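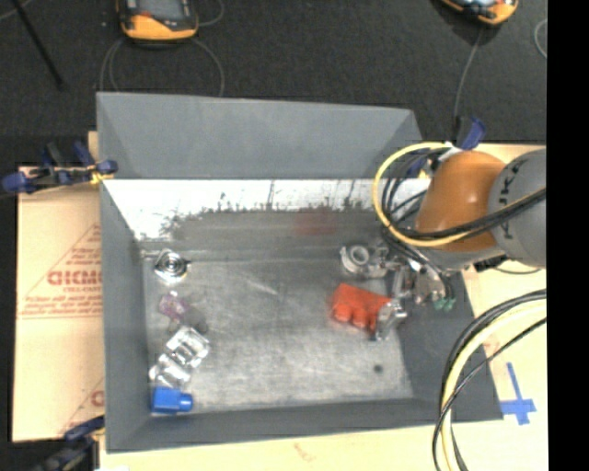

Crescencio Lozano remarked that a sorting tray ought to be judged by its corners, as small parts always end up there, and the remark has guided much of what the Tovar Materials Room has done with its collection of loose parts.

The Tovar Small Parts Collection holds 281 items used in classes on shape, surface and material. It includes building bricks, metal fittings, clear blocks and short plastic pieces in several colors. Most items were received from the former Skedlow teaching store, and the remainder were added by Azucena Espinoza when the collection was first listed. No item is larger than a adult hand can comfortably hold.

The gallery opens with a gray bin with sloped inner walls. A toy brick in red-orange shares the metal floor with a silver cylindrical fitting, two clear blocks, a small translucent purple object and a blue plastic piece with a rounded cap. The floor of the bin is scuffed.

Clear and shiny items are of particular interest to our visiting classes. A transparent block takes on the color of whatever lies under it, and a chrome part may look dark or bright depending on the position of the lamp. Students are asked to record both the item and the surface on which it was placed.

Notes on the collection

Items are issued in sets of 20. Each set is checked against its card before it leaves the room and again on its return. Replacement cards are kept by Viola Monti at the front desk.

Clear pieces are wiped with a soft dry cloth. Metal fittings are stored apart from them – scratches on the clear blocks cannot be repaired.

A total of 42 items are at present held back for relabeling and will be available again in September. Classes that need these items may request a similar set from the Zekum annex.

Visits last 60 minutes and are arranged through Kirsten Ketilsson. Requests to reproduce material from this page should be sent in writing to the Materials Room.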